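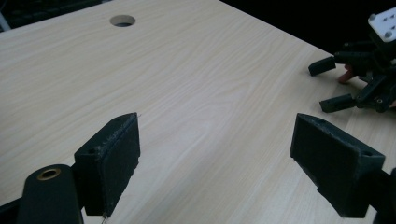 I have been meaning to write about the desk for weeks, mostly to justify what I spent on it. The old one was a door on two filing cabinets, and it served me well until the door began to sag in the middle like a tired horse. The new one is a Skalten, it cost $429, and it arrived in a box that Mizanur and I got up the stairs with a lot of language. It's light wood, or at any rate a pale beige that wants to be taken for light wood, with a fine wavy grain, and it has a round hole near one edge for the cords. I had never owned a hole before. I find I'm very fond of it.

The hole has opinions, though. My power strip doesn't fit through it, so every plug has to go down one at a time, and whichever one I need back is always at the bottom of the knot. I spent most of a June evening lying on the carpet with a flashlight in my teeth, passing a lamp cord upward to nobody. When I stood up I had connected the printer to itself.

Then there's the matter of what goes on top. With the door, I kept everything out: mail, mugs, 25 pens of which two worked, a stapler I was holding for Sajib Sivakumar until he remembered it was his. I put all that in a carton marked DESK and told myself I'd bring things back only as I needed them. So far I have needed the lamp, one pen and the crackers.

The carton is now under the desk, where my feet used to go. Mizanur says I have bought a very expensive lid for a box. He still has the hex key, by the way, and the left rear leg could use another half turn.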